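FOR IMMEDIATE RELEASE

Oct 15, 2024

Kitley Realty opens the books on Lulter House, and yes, you can come and have a look

Hello from the Kitley office! I'm Marisol Medrano, I run the residential side here, and I've been told a press release should be short and written as though a very calm person had dictated it. I've had a go at that and it didn't take, so you're getting me instead.

The news is that Lulter House is going on the market. If you've lived in town for any length of time you'll know the one I mean, the big weatherboard place at the top of Mohammadi Street with the wraparound verandah and the Norfolk pine that you can see from the ferry. It was built in 1903 for a timber merchant who wanted to watch his own boats come in, and you can still do that from the upstairs sitting room if you don't mind standing a little to the left of the chimney.

It hasn't been offered for sale in 66 years. I'll say that again for the people in my own office who didn't believe me - 66 years! One family the whole way through. They raised children in it, ran a piano school out of the front parlour for a good stretch, and painted the kitchen a colour I can only call mustard. They've asked me to keep their name out of the papers, which I'm happy to do, but they've also asked me to find it somebody who'll live in it. I've promised to try my best.

So what are we selling? The house itself has four bedrooms upstairs, a fifth downstairs that's been used as a study, two bathrooms (one recent, one very much not), the front parlour, a dining room with its original sideboard built into the wall, and a kitchen at the back that opens onto the garden. There's a cellar. There's an attic with a pull-down ladder that I've been up exactly once. The floors are kauri under the carpet in most of the rooms, and we've lifted a corner here and there to check, with permission.

Then there's the land, and this is where I expect the phone calls to start. The original block ran all the way down to the creek. Over the decades the family held on to nearly all of it, and the council has now approved a plan to divide the lower paddock into 19 separate lots. The house keeps its own garden, the orchard and the driveway, all on one title. The 19 lots sit below the old stone wall and will have their own road in from the creek side, so there won't be anybody's delivery van coming past the verandah.

I know some of you have feelings about that. I've lived three streets over since I was a kid and I used to cut through that paddock on my way to school, so I've got a few of my own. What I can tell you is that the plan keeps the walking track along the creek open to the public, keeps the row of big gums on the northern boundary, and puts a height limit on anything built on the uphill side. You can read the whole lot at our front counter. It's a fat document, so bring your glasses, and we'll make you a cup of tea.

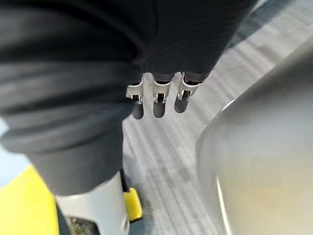
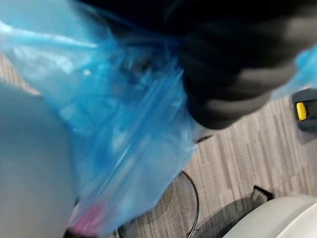 The subdivision side of things is being looked after by Zuvow, who are the developers and who've bought the paddock from the family outright. Kitley is selling the house for the family and the lots for Zuvow, and I want to be upfront about us having both jobs. They're two separate contracts with two separate teams. I'm on the house. My colleague Kheri Swai is on the lots, and he'd like me to mention that he was on time for every single council meeting, even the one that ran until eleven at night.

I asked Kheri for a proper quote, seeing as this is a proper press release, and he sent me the following:

"We've had people asking about land on that side of the creek for as long as I've been in the business. The lots are a decent size, they get the morning sun, and you can walk to the bakery. I think they'll suit people who grew up here and have been priced out of the older streets, and I've pushed hard for the first release to be offered to locals before we advertise anywhere else."

He did push hard, too. I was in the next office and I could hear him through the wall. Zuvow have agreed to it, so the first four lots will be offered to people who already live or work in the district, with everybody else able to put their name down once that round has closed. If you rent here, that counts. If you work here and drive in from somewhere cheaper, that counts as well. You'll need something with a local address on it or a letter from your employer, and Kheri can talk you through which bits of paper will do.

Back to the house, because it's my favourite subject at the moment and my husband has asked me to find somewhere else to talk about it. Lulter House is on the local heritage list. In plain words, the outside has to stay looking the way it looks, from the street at least, and any changes to the front rooms need sign-off from the council's heritage adviser. The back of the house is a different story. The kitchen wing was added much later and isn't covered, so if you've been dreaming of big glass doors onto an orchard you can have that conversation with an architect and not lose any sleep.

We've had a building inspection done and we'll give the report to anyone who's seriously interested, free of charge. I'd rather you read it early than get a fright at the end. The short version is that the roof was redone and is in good nick, the stumps on the eastern side want attention, the wiring is a mix of eras, and the older bathroom has opinions about water pressure. The verandah boards need replacing along the western end. The chimneys have been swept and two of the fireplaces can be used. None of that surprised me in a place of this age, but I'm not the one who'd be paying the carpenter, so please do have your own builder go through it as well.

The garden's a joy. I don't know the first thing about roses but there's a whole wall of them down the side path, and the family have left notes on which is which. The orchard has plums, quinces, a couple of very old apples and a fig that the birds have firmly claimed. There's a potting shed with its bench and shelves, and those stay. The sideboard stays. The piano is going to one of the grandchildren, so please don't fall in love with it at the open house like I did.

Now the practical bits.

We're selling the house by expressions of interest, closing in December. There's no auction. The family didn't want one and I think they're right, it isn't that sort of house and they aren't that sort of people. You put your offer in writing, you can attach a letter telling them a bit about yourself if you'd like to, and they'll read every one. I can't promise that a nice letter beats a bigger number, and I wouldn't respect you if you believed me, but they do want to know who's asking.

Viewings of the house are by appointment until the first public open, and we'll put the open times up on our website and in the office window. Please park on Mohammadi Street and walk up. The driveway's gravel and steep and there's a spot near the gate where it's very easy to reverse into the letterbox (it's been done, and it wasn't me). Kids are welcome. Dogs can wait on the verandah, where there's a hook and a bowl. If stairs are tricky for you, ring ahead and we'll open up the back way, which is level from the garden gate to the kitchen, and I've got plenty of photos of the upstairs rooms to show you.

For the lots, Kheri will be running walks of the paddock so you can see where everything sits. Wear boots. The bottom corner near the creek is soggy for most of the year and has been left out of the building area for exactly that reason, but you've still got to cross it to get to the nicest view. The pegs are in, the numbers are on them, and he'll have the maps.

To our friends in the local media, you're very welcome to come through the house before the public does. I can do most mornings and I'm happy to be interviewed, though you may have to stop me. We ask that you don't photograph the family's personal things in the study, and that you don't go up the attic ladder without one of us holding it.

Media contact: Marisol Medrano, Kitley Realty, for Lulter House. For the creek lots, ask for Kheri Swai at the same office. If we're both out, leave a message at the front desk and one of us will ring you back the same day.

ENDS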